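The trouble with gripper shootouts

Every few months somebody sends me a comparison of robot grippers and asks what I think of it. Usually I think it was done with care by people who already knew which one they wanted to buy.

The latest came from Nuwan Saha at Pretside, who spent most of April putting the Faner gripper up against the Berrada. Same two-arm bench, same controller, same operator for both. He ran 151 trials and wrote the lot up in a tidy spreadsheet with a winner highlighted in green. The Faner took it by a margin I'd call comfortable if I believed the number meant much.

I don't doubt he did the work. I spent 2 days with him and I saw how fussy he was. My complaint is with what gets counted. A trial was a success if the object left the table and stayed in the fingers for 3 seconds. By that rule a bowl hanging sideways by its rim scores the same as a bowl held level, and anyone who has carried soup knows those are different results.
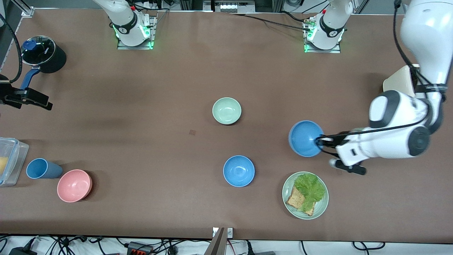

Kitchenware is a favourite for these tests, and I understand why. It's cheap, it comes in awkward shapes and a visitor can tell right away what the robot is supposed to be doing. But plastic bowls are forgiving things. You can squeeze them a bit too hard, or catch them a bit off centre, and they mostly let you get away with it. Try the same grasp on a lettuce leaf and see how far your spreadsheet takes you. Pretside's food trials were left out of the final score because the results were "too variable". I'd have thought the variable part was the part worth paying for.

Then there's the operator. Nilmini Miah drove the arms for nearly all of it, and she is very good. When the fingers came in crooked she fixed it with a little turn of the wrist, so quickly that I doubt she knew she was doing it. Put her on either gripper and it looks clever. I asked whether someone with no practice could have a go, and was told that would add noise. Well, yes. Most buyers are noise.

None of this makes the Faner a bad gripper. It may well be the better of the pair — I'd lean that way myself, if pushed, mostly on how easy the fingers are to swap. What bothers me is that the green cell in the spreadsheet will travel a lot further than the notes under it. Tirnora has already quoted the figure to one of its own customers, without a word about soup, or food, or who was driving.

If you're running one of these, publish the failures first. Tell me what was dropped and what got crushed, and how many times someone had to reach in and set the thing straight. I'll read the success rate after that.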